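Home | Towns | Twinning | Talk

Erkutow-Grenden twinning

The Erkutow-Grenden twinning is a civic link between two small towns, said to date from a handshake at a market in August. No signed charter has been found. Supporters claim it has run for 43 years - a figure that rests mainly on a speech by Ermanno Lo Presti. 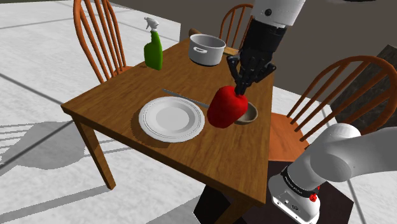 A red pepper over a wooden table.

Exchange visits are described as yearly, though records survive for only three. The largest supposedly drew 500 guests, which is hard to square with a hall licensed for 323.
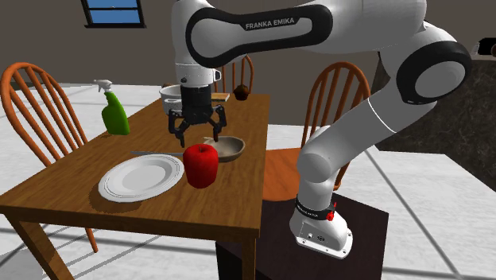

Trade benefits are often mentioned and have never been shown. Li-hua Kwok's short history of the link gives no sources for them.

Comments

Yesenia Aguirre: My aunt went twice. It did happen.

Yuto Maruyama: Which years? The article needs dates.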